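Most advice on reading TV casting and episode news assumes you want more of it. I'd like less. I follow one long-running mystery show, *Woltbridge*, and by October I was wading through 223 saved posts on it, of which I'd call two useful. What follows is how I sort preview coverage now. It takes ten minutes an evening and I don't promise you'll enjoy the show more.

## 1. Find out where the item started

Scroll to the bottom before you read the top. If the last line says "via" somebody, go to that somebody. Keep going until you hit a press release, an interview, or a dead end. Dead ends are common. The "Inspector Ardeleanu is leaving" story ran on every fan site I check, and the trail stopped at a forum post that had been edited twice.

If you can't reach a source in three clicks, close the tab.

## 2. Read the synopsis for verbs

Network synopses are written to be technically accurate. Look at what the characters do in the sentence:

- **"Must confront"** means a conversation, usually in a parked car.
- **"Is forced to question"** means a look held before the ad break.
- **"May have"** means didn't.
- **"Comes face to face with"** is the only one I give any credit, and even then it's often a photograph on a desk.

Cross out the adjectives. If what remains could describe last season's episode, it tells you nothing about this one.

## 3. Treat first-look photos as advertising

They're picked by a publicity department. A still of two leads standing close together proves that two actors stood close together. My friend Shayne Hollis built an entire wedding theory on one shot of Ottilie Kälin in a pale coat. The coat was for a funeral.

Costumes mislead, and so do locations. Hairstyles are a little better for working out shooting order, though I've been burned there too (wigs).

## 4. Discount the interview

Actors under contract say the finale is "huge." Ask yourself what the same person said a year ago. I keep a plain text file with one line per quote: name, episode, claim. Balthasar Prantl has promised me "answers" five times in that file. Writers are slightly more reliable when they're complaining.

## 5. Write your guess down

One sentence, before the episode airs, somewhere you can't quietly edit it. Mine go in an email to Cameron Matheson, who doesn't watch the show and has stopped replying. Check it afterward. My hit rate is poor, and I suspect yours is too, whatever you remember.

## 6. Be careful with the apps

I tried Firora, which scores rumors from one to ten. It gave the Ardeleanu story an eight. The score seems to go up when more sites repeat something, so a bad rumor with a good headline does very well. I deleted it and went back to the text file.

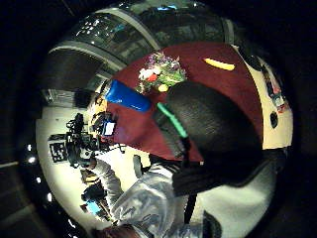

*Flowers on a dark red tablecloth.*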